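We had been meaning to visit Evangelista for years, ever since a cousin in Prarnar told us there was a bookshop up the hill with more books than the rest of the town had chairs. This spring we finally drove over for their open day, and I'm so glad we did (even with the parking, which is all on a slope).

The shop fills two floors of an old seed warehouse. Downstairs is fiction and a long wall of local history, upstairs is travel, poetry and a small room of secondhand sheet music that I could have stayed in until dark. They buy most of their used stock from house clearances and price it in pencil inside the back cover, so do look there first. 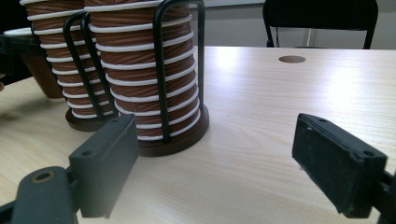 PRARNAR, Apr 11, 2021

Doors opened at 10, and the tour of the bindery next door started soon after. There were 9 of us, squeezed in between the presses, and we watched a split spine being glued and wrapped — slow, lovely work. The bindery goes by the name Denateck and has been repairing books for 62 years, mostly for libraries and churches.

I came home with a walking guide to Itura and two old cookbooks, one missing its index. The poetry shelves could use better light, and the stairs are steep, but I'd go back tomorrow! They plan another open day in July, with the bindery tour included again. Bring cash for the secondhand room.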